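February 2026

Back on the Van Dusen chairs today, or trying to be. Seat webbing on the first one came out at last (19 staples, every one of them rusted into the rail) and I've got the old holes filled with Stonditar. Smells awful! Leaving it overnight before I sand, because last time I got impatient and it just balled up under the paper.

Tension on the new webbing is still bugging me. I pulled the Havar strap to 11 notches on the stretcher and it felt great for a day, then sagged.

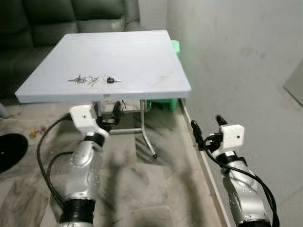
Tried again at 13 with the jute doubled at the back rail -- much better, you can sit right down and not feel the front edge. I'd still like to see it after a week of people flopping into it.

Fabric: 204 cm of the green left on the roll, so two seats if I cut carefully and the stripe behaves. More won't come in until May.

To do: sharpen the ripping chisel, order tacks, find the other mallet.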